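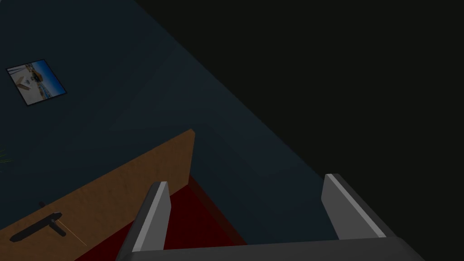

The equipment budget for the coming year has to be in by April 23, 2021, and for the first time it has a line in it marked "robot, two-armed, one". Those of you who have been at the Boltomdale lab for a while will know that this line has been drafted before, under other names, and has always come back with a question mark beside it in green ink. So for now the robot lives in the simulator, where it costs us electricity and a licence. It has a nice pair of grippers and a blue-grey wall with a picture on it to look at, and when the fingers are open with nothing between them, as they often are, no money has been lost. I would like you to keep that last point in mind as we go through the quotes.

There are two quotes. Timum want 106 thousand pounds for the base, both arms and a pair of two-fingered grippers. Skorex want 140 thousand for what looks on paper like the same machine, with installation, training and a support contract for 3 years. Timum's support is described as "available", and when I rang to find out what it cost I was told that someone would get back to me. I am sure someone will.

Before anyone says it, yes, the cheaper one is cheaper. The difference is also more than we spent on computers last year, and several of you have already told me what you would do with it. Please stop leaving catalogues on my desk. I have put all of them in the same drawer and will read them in the order they fall out.

What neither quote includes is the rest of it. We need floor space, a cage or at least some light curtains, spare fingers, a proper power supply to the back room, and somebody's time to look after the thing. Saoirse Brennan has made a list of these, and it runs to a second page. Her advice was to price the second page first. I did, and then had a quiet sit down. 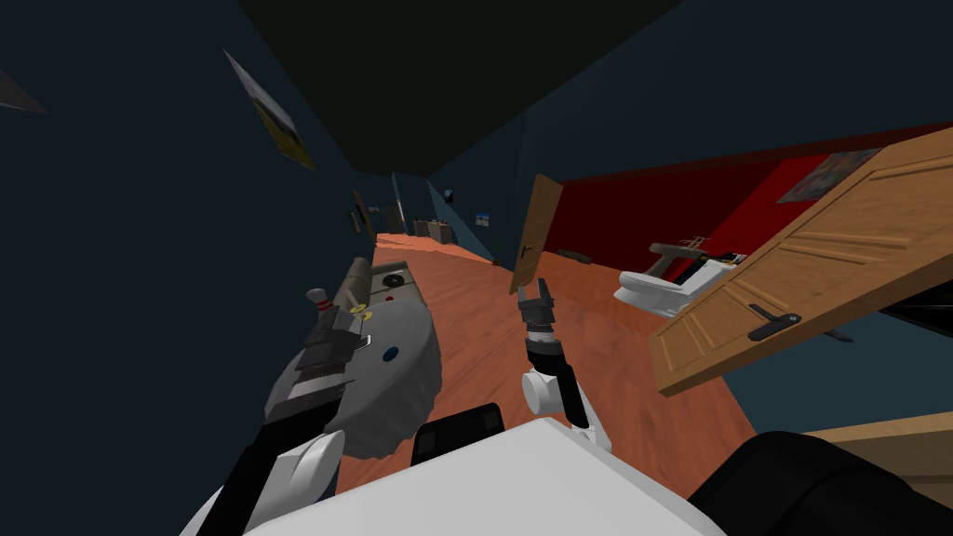
Then there is the waiting. Timum quote 27 weeks from order to delivery, so if we sign promptly and nothing goes wrong with shipping, we might be unpacking crates in November. Skorex were unwilling to commit to a number and used the phrase "typically well within the financial year", without saying which one. Whichever we pick, we will be working in simulation for a good while yet, and the budget ought to say so. I have therefore moved two new graphics cards and the renewal of the Wihongi licence to the top of the list, above the robot. A few people have taken this personally on the robot's behalf.

The simulated flat should also help us decide what to buy. It has a long stretch of wooden floor, a round table with a grey cloth on it, a sofa, a bathroom with red walls, and doors with lever handles. That is a fair spread of the things we keep telling funders our robot will cope with. The doors are where I would spend the time. Both suppliers' brochures show their machine picking up a cup, which is very civil of it, but our project plan says "domestic interiors" and domestic interiors are mostly doors. If a gripper of the size on offer can't get round an ordinary lever handle, I would like to learn this before the invoice.

So here is what I propose. Between now and the deadline, each group using the simulator runs its usual tasks with the arm lengths and finger widths from both quotes, and writes down where they differ. A half page will do. Please put the failures in. Last time we did this for the camera mounts I got five glowing reports and a sixth that said "doesn't fit", and we bought on the strength of the five.

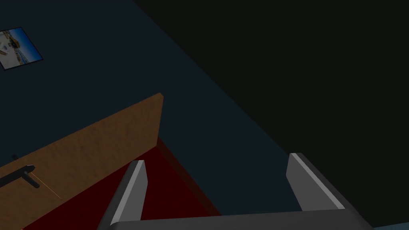
The door end of the simulated flat, gripper open, lever handle at far left.

On the money itself, I am asking for the higher figure and will be glad to be argued down from it by someone who has read Saoirse's second page. If we are given the lower one, we can still go ahead, but we would be paying for support out of the consumables line, and you will notice this when you want tape. Leasing has been suggested. Skorex do lease, at a rate that would have us buying the robot nearly twice — and then giving it back.

A second-hand machine was also suggested, with a link. I followed the link. It has one arm.

Half pages to me by email, with your group's name on them this time. The spreadsheet is in the shared folder under Equipment, and the tab you want is the one called "robot realistic". The one called "robot" is from an earlier and happier draft, and I'll delete it when I can bear to.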